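An Afternoon at the Culler Open House

2021-04-03 | 3 comments | Print this page | E-mail to a friend

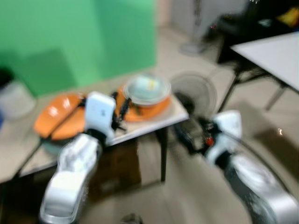

I'm a plate person, and I'll say so up front. My sister collects shoes, I collect dishes I have no shelf for, so when Ritu Sengar wrote that Culler was opening its doors for an afternoon and did I want to come along, I had my coat on before I finished reading. We got the bus out past the Grewal warehouse and walked the last bit in the drizzle (pretty drizzle, the kind that makes your hair huge). The first room had a big green backdrop up against the wall and a pale table in front of it, and I went straight for the orange plates. Orange! I grew up with brown stoneware and I'm still making up for it. There was a shallow bowl sitting on one of them, a whitish one with a light blue look to it, and I would never have put those two colors together at home, but I've been thinking about it ever since.

Ritu liked the teal bowl better. She has a kitchen full of gray and white and says orange would give her a headache at breakfast. We argued about it all the way down the hall, very happily.

The second stop was the sample room, and this is where I lost track of time. Ramesh Pathak looks after it and he let us pull things out and hold them, which is my whole idea of a good day. The older line is called Fleko and there are 146 pieces in it, counting the lids. I fell for a gravy boat with a squashed spout - discontinued, of course. Ramesh told us people still write in asking for it, and he keeps the letters in a drawer.

Then tea, and a talk by Paraschiva Husar about how they pick colors. Her slides wouldn't load so she just talked, and it was better that way. She said a plate should be looked at with food on it before anyone makes up their mind, and that they had gone through over 543 color chips since January. My eyes would have given up by lunch.

The shop at the end is tiny. I bought two side plates and a butter dish, and Ritu bought nothing and carried my bag. If you go, wear flat shoes for the back stairs and eat first, as there were only cookies with the tea and they went fast.

Next month we're trying the Flendonow fair, if Ritu can get the time off.

Share (166)

Contact | Copyright | Back to top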